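El Teatro Kobori abre la venta de su temporada de primavera

Lollunness, viernes, 2 de enero de 2026

El Teatro Kobori pone hoy a la venta las entradas de su temporada de primavera. La sala, de 508 localidades, acogerá 19 funciones de la compañía Skovside, que presenta 2 montajes. 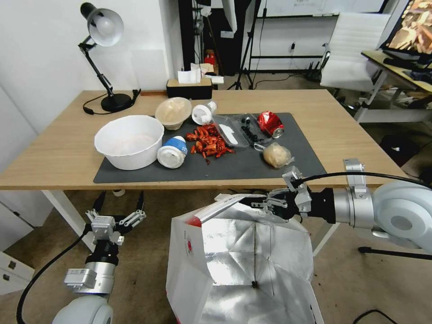
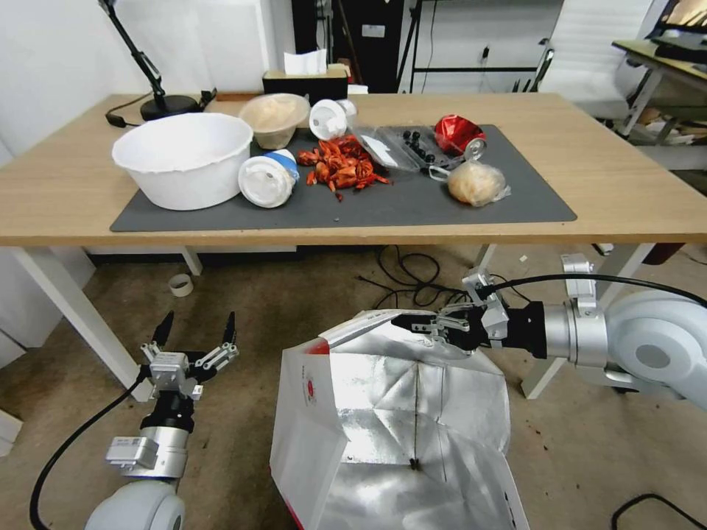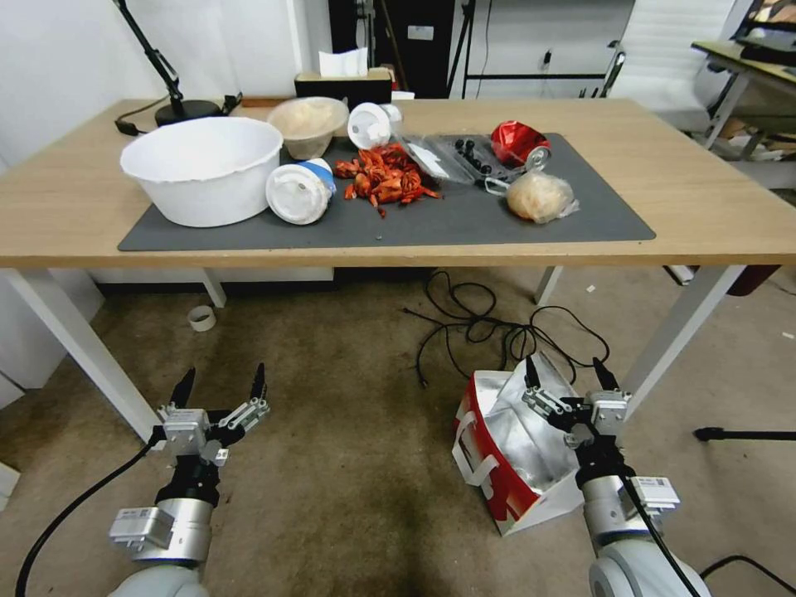

El precio anunciado incluye los gastos de gestión, tanto en taquilla como en la web. Los abonos adquiridos en agosto mantienen su butaca. El estreno de «Hurkska» tendrá sobretítulos en español.

Contacto para medios: oficina de prensa del Teatro Kobori.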